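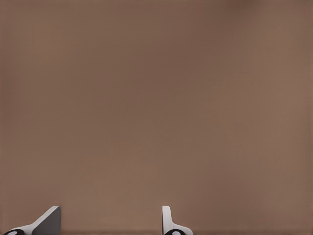 Products > Grippers > Two-finger > Flarkmont F2 parallel gripper

Print this page | E-mail this page

Flarkmont F2 two-finger gripper

The F2 is an electric two-finger gripper for small arms. It is sold on its own, as a kit with the wrist camera bracket, or as a 14-day trial unit. A simulation model comes with all three, so you can try the gripper on your own tasks before you bolt anything down.

Stock code: FLK-F2
Lead time: ex stock, or two weeks with the camera bracket
Warranty: 20 months, fingers and pads excluded

Main figures

Full opening: 140 mm
Weight with standard fingers: 578 g
Supply: 24 V DC
Control: Modbus RTU, or digital I/O for open and close only
Finger change: two screws each side, 3 mm hex key

The weight above does not include the cable or the adaptor plate. If your arm is rated for a small payload, add both before you work out what is left for the part.

The simulation model

The model has the fingers, the linkage and the wrist camera view. The camera looks down past the fingertips, so both fingers show along the bottom of the picture and the rest is the work surface. With the gripper open, you get a clear view between the fingers. The left and right fingers do not look the same from this position. One shows more of its inner face and the other is seen closer to edge-on. This follows from where the bracket sits and is not a fault in the model.

The fingers are pale grey with a darker inner face on the contact side. We kept the surface in the default file a plain brown. It can be swapped for any flat colour or your own texture. Customers who train vision software on the rendered pictures should change it often, as a single background gives poor results once you move to a real bench.

Lighting in the default file comes from above. Distinct shadows under the fingers are switched off to save time. Turn them on if your software uses shadows to judge height.

How it compares

We stock two other grippers in this size, and most people who ring us are choosing between the three.

Minhas 2P: Lighter and cheaper, with a narrower opening. A good pick for boxed goods and small bottles. There is no force setting, so it is not suited to fruit or thin plastic. No simulation model is available.

Bulov Wide: Opens further than the F2 and grips harder. It is also slower to close and needs its own controller box, which takes up cabinet space. The model supplied by the maker covers the outer shape only, and the fingers do not move.

Flarkmont F2: In the middle for price. Choose it if you want to use a wrist camera and test in simulation first.

Our workshop ran all three on the same arm over two days, picking a mixed tray of 26 parts. The F2 and the Bulov Wide both cleared the tray. The Minhas 2P left the four widest parts behind, as we expected from its opening. The F2 had trouble with flat washers until we fitted the thin fingertips, sold separately.

Controllers

The F2 works with the Flukier range of arm controllers from firmware 4 onward. Older controllers will open and close it through digital I/O but cannot set force or read finger position. If you are not sure which firmware you have, send us the label from the back of the box.

Trial units

Trial units go out in a hard case with the gripper, one adaptor plate, cable, bracket and a licence key for the model. You pay freight both ways. If you keep the unit, the outbound freight comes off the invoice. Pads are a wear item - please don't glue anything to them.

Bookings are open until the end of August. For a trial or a quote, ask for Atif Khattak in the applications workshop and tell him the arm, the controller and the heaviest part you need to lift.

Accessories

Thin fingertips, pair
Silicone pads, pack of four
Wrist camera bracket (camera not included)
Adaptor plate, 50 mm bolt circle
Extension cable, 3 m

Page updated 4 Jul 2019

This site uses cookies to remember your basket and preferred currency. By continuing to browse you agree to their use.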